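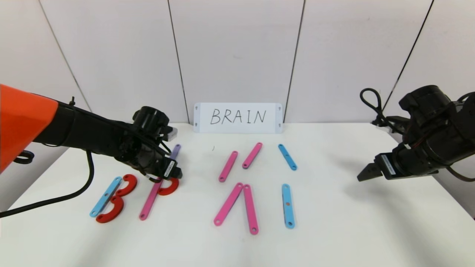 # Fourteen weeks with a stiff neck

June 27, 2023

I want to write down what I learned about my neck this spring, because I looked for such a text when it started and I found only pages that wanted to sell me a pillow.

It began on an ordinary morning. I reached for the kettle and turned my head to the left, and something above the shoulder blade became very tight. I thought it would go away after breakfast. It stayed for 14 weeks, with better days and worse days, and a small part of it is still with me when I drive for a long time.

I translate technical manuals at home. So I sit, and I look from one document to another, and in winter I do it until it is dark. In my first language we say that a person like this "grows into the chair". I don't know a good English word for it.

## What I did first, and wrong

For the first days I did what my mother always did: a wool scarf, a hot water bottle, and no movement. The heat was pleasant. The lack of movement was a mistake for me. Every morning I was more stiff than on the morning before, and I started to turn my whole body when somebody called me, like a wardrobe on wheels.

Then I made the opposite mistake. I found a video with strong stretches and did all of them in one evening, pulling my head down with my hand. The next day I could not look over my shoulder at all, and I had a headache which began at the back of the skull and came forward to one eye.

After three weeks I made an appointment at Clusell, a small physiotherapy practice two bus stops from my apartment. I should have gone earlier.

## The appointment

I expected to lie down and be treated. Most of the first visit was questions. Did I have numb fingers? Weakness in the arm? Had I fallen? Did the pain wake me at night? Was I dizzy? I answered no to everything except the night, and there I said "sometimes". The therapist explained that with other answers she would have sent me to a doctor the same day. Please take this part seriously if you are reading with a sore neck of your own. I am only a patient and my case was a simple one.

She measured how far I could turn. To the right it was fine. To the left I reached 55 degrees and then I was making faces.

She did some work with her hands on the upper back, which surprised me, for the pain was higher. After that she gave me three exercises and asked me to do nothing else until the next visit:

- Pull the chin straight back, slowly, and hold it for a few breaths.
- Sit tall and turn the head to each side, stopping before it hurts.
- Lie on the floor over a rolled towel, placed across the upper back, with the arms open.

They are so easy that I did not believe in them. I did them anyway, in the morning and before dinner, and I wrote each time in a notebook. By the fifth week with the exercises I noticed that I had crossed a street and looked both ways without thinking.

## My desk

I changed less than I had planned. I read many reviews and I nearly bought a Marras chair, which costs more than my bicycle. In the end I put the monitor higher, on two old dictionaries, and moved the paper documents from the left side of the keyboard to a stand directly under the screen. I think that the stand helped most. I had been looking down and to the left for years.

I also get up more. I put the printer in the hall, and my glass is a small one, so I have to walk to the kitchen often.

## Where I am now

At the last visit I turned my head almost the same to both sides. I still have the headache now and then, usually after a deadline, and it is weaker. The towel stays on the floor beside my bed, and my cat has decided that it belongs to her.

In July I have one more check at Clusell, and I want to ask whether I can start swimming again. I only know the breaststroke with the head above the water, and I suspect she will not like it.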